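Category: Talks / Student Robotics

OK, so I'm Tin-yau Chu, and I get to talk about the Filberg team's assembly project (slide one, don't rush!). We began in March with one task: two arms, one white board and a bunch of blue pegs and cylinders.
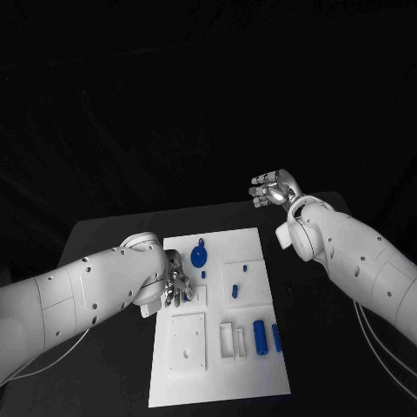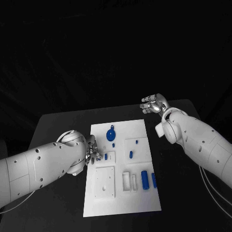
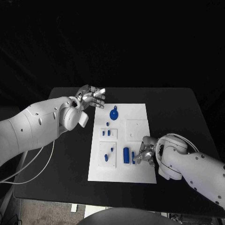 Pause here, sip of water. Then the numbers: we logged 179 tries, and over 50 of them went bad at the thin parts. Ask who's dropped a screw behind a desk. Tuesday nights we argued about finger angles, and I lost most of those. Next up is the grip code, then questions.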